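FOR IMMEDIATE RELEASE
April 18, 2024

Troten asks the country to look in its second drawer

TRERNSTEAD — Home organizing firm Troten today opened bookings for Drawer Month, a program of kitchen sessions devoted entirely to the drawer below the cutlery. The cutlery drawer, the company notes, generally looks after itself. The one underneath is where the tongs go, along with the takeout menus, the birthday candles and a key to a previous apartment.

Sessions run at the Troten workroom in Trernstead and at the Arboleda community kitchen. Each lasts 100 minutes and takes up to 6 people, who are asked to bring the contents of one drawer in a bag and to resist sorting them on the way over. Troten supplies the table space, the dividers, the labels and the tea.

The program follows a March survey of 311 Troten customers, over 200 of whom said they owned a kitchen drawer that would not open fully. The usual culprit was a ladle. Several respondents blamed a spouse, and the company has declined to take sides.

The Troten method, such as it is

Participants start by taking everything out, including whatever has slid down the back. Wrappers and loose packaging are thrown away first, which tends to cheer people up. Long tools are then laid out by length and measured against the drawer they are meant to live in. A spatula that fits only on the diagonal is given a second chance in a countertop crock. Duplicates go in a box by the door, and their owners are given until the end of the session to make a case for the third potato masher.

Anything that was never a kitchen item gets its own pile. Families with small children should expect this to be the largest pile — toy fruit has a way of settling in beside the real thing, and nobody wants to find the banana is plush at breakfast time.

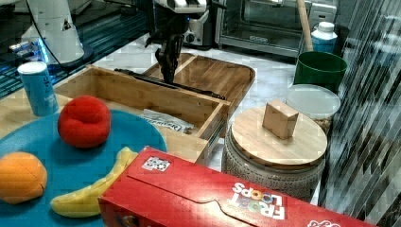

Bookings and what to bring

Places can be reserved through the Troten website or at the workroom counter. Admission is free, though dividers taken home are charged at the shelf price. Participants should measure the inside of their drawer before they arrive, in centimetres, and write the number down somewhere other than on a piece of paper kept in that drawer.

Bamboo inserts and trays for the sessions are supplied by Vonley, which will also have offcuts available for awkward gaps.

About Troten

Troten organizes kitchens, pantries and the occasional garage. Its own office supply cupboard is not open to visitors.

Media enquiries: Troten press desk, Trernstead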